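Skevo Listening Room — monthly members' meeting
Thursday, 7:30 p.m., upstairs at Zukosden

Minutes of the last meeting were read and approved with one spelling fix.

1. Spring showcase. Cocco has confirmed as headliner and wants a 50/50 split of new songs and older R&B covers. Endilell will open with a short set, vocals and keys only. Changeover is set at 10 minutes. Ticket cap stays at 152, as the fire permit says.

2. Mailing list. Now at 1723 addresses. Agreed to send one notice per show — no reminders.

3. Recording. Members discussed whether to put live sets online. Three acts have said yes in writing. The rest will be asked before the showcase. Vocals to be left as sung, with no tuning afterward.

4. Dance floor. Motion to remove the front two rows of chairs for Cocco's set. Carried, with one vote against.

5. Other business. The piano needs tuning before December. Door shifts still open; sign the sheet by the stairs.

Meeting closed at 9:05 p.m. 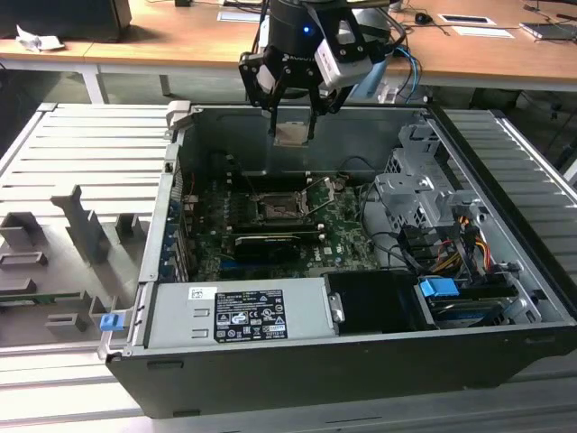

Comment added after posting: one member wrote that the front rows should stay in for Endilell, as a quiet set is hard to hear standing up, and asked for this to go on the next agenda.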